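Premthorpe grasp stack: wrist node reports "no object" while holding the object
Status: Resolved (reopened once, see below)
Component: grasp_verify, wrist camera

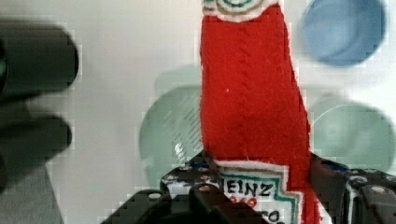 Reported by Talha Orakzai, Sep 5, 2018

After the Jornwood update, the verifier returns NO_OBJECT on the plush ketchup bottle with the fingers closed on it. The arm then does what it has been told to do with no object, which is open up and try again. It tries again with great patience. I stopped it by hand.

Expected: HOLDING, move to place pose.
Got: NO_OBJECT, open, retreat, re-approach, close, NO_OBJECT.

Other objects on the Arain list pass. The ketchup fails every time.

Log excerpt:

grasp_verify: close command done, width above minimum
grasp_verify: force check OK
grasp_verify: depth check, valid points 801, minimum 2,000
grasp_verify: result NO_OBJECT

So width says yes, force says yes, and depth outvotes both of them. I don't remember agreeing to that.

Tried so far:

1. Restarted the node. Same.
2. Restarted the whole stack, for morale. Same.
3. Cleaned the lens. Same, but cleaner.
4. Rolled back to the August build. Works.
5. Rolled forward again. Broken again, so at least it's consistent.

Comment, Flerholm support

Can you send your verify config and tell us whether the depth crop is set by you or by the default?

Comment, Talha Orakzai

Default. I didn't know there was a crop. It isn't in the release notes, unless it comes under "minor improvements".

Comment, Flerholm support

It does. The new build throws away depth points closer than the near limit before counting them. The bottle is tall enough to run right out of the top of the wrist view, and much of it is inside that limit. Short objects never get that close to the lens. Please set near_clip to 0 and run again.

Comment, Talha Orakzai

With near_clip at 0:

grasp_verify: depth check, valid points 1,202, minimum 2,000
grasp_verify: result NO_OBJECT

Better, still wrong. I also noticed the color mask is on by default and drops anything the old background model calls "unknown red". Turned that off too and it passes – 100 closes in a row, all HOLDING. Closing.

Reopened, Talha Orakzai

The settings went back to default on reboot. The node writes them to a temp folder.

Comment, Flerholm support

Confirmed, that's a bug. Put both values in the launch file for now. The save path is fixed in the next build, and near_clip gets its own line in the notes.

Comment, Talha Orakzai

Launch file works, survives a reboot. Closed again. Please leave the old build up for download until the new one is out.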